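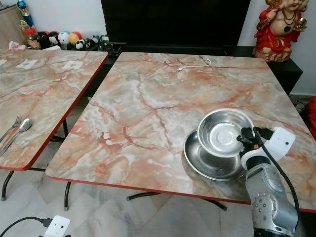 October, Andier bindery notebook, 4:10 pm

Second printing of the Nutholm novel. The sheets came in from Emar this morning, 3,320 copies ordered, paperback with flaps. Folded and gathered the first 42 by hand to check page order before the rest goes on the machine. Signature 9 was upside down in 2 of them. Pulled both and marked the spines.

Glue: the old batch skins over too fast at this room temperature. Opened a new tub and ran five test spines. Page pull was fine on four. The fifth let go at the title page, so roughen the backs a bit more before gluing.

Covers are still at Zawadzka. The proof has the blurb running into the flap fold by a hair. Sent it back with a note to move the text block left. The first printing was 1,109 copies and had the same fault, so check the file and the crease both.
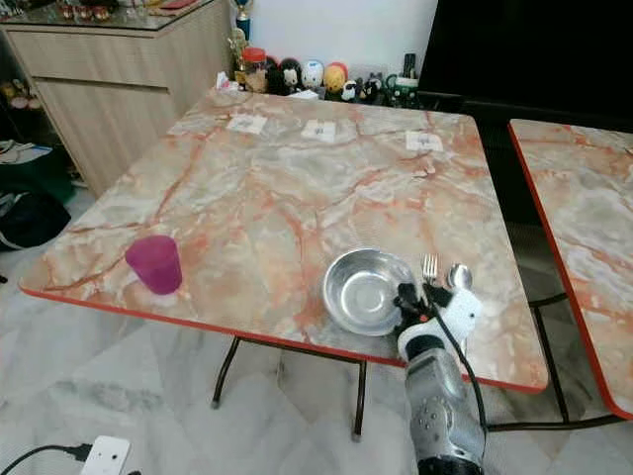 Can the trimming start before the new covers get here?
Hold it until they arrive. The flaps have to be folded in after the fore edge is cut, and the block can't be cut to final size without the cover on.

To do: order more mull, sharpen the long blade, reprint signature 9 for the spoiled copies.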